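Snack Box Swap – May Gallery

Hi again! May's box came from my swap partner in Toft and it weighed a ton (well, 1,771 grams, I put it on the kitchen scale). Postage was 33 dollars, so I owe somebody a very good box back. I asked for savory this time – last month's was all gummies and I'm still finding them in my coat.

My favorite aisle is anything crunchy, and I'll take corn over potato every single time. Beef taco is a flavor I'd happily eat for breakfast.

Crispy corn chips in beef taco flavor, and vegetable rice crackers with broccoli and carrot on the bag.

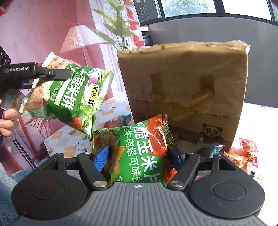

I'm saving the next box for movie night, and then it's my turn to mail one out to Idau. If you have ideas for salty things that survive a long trip, leave me a comment!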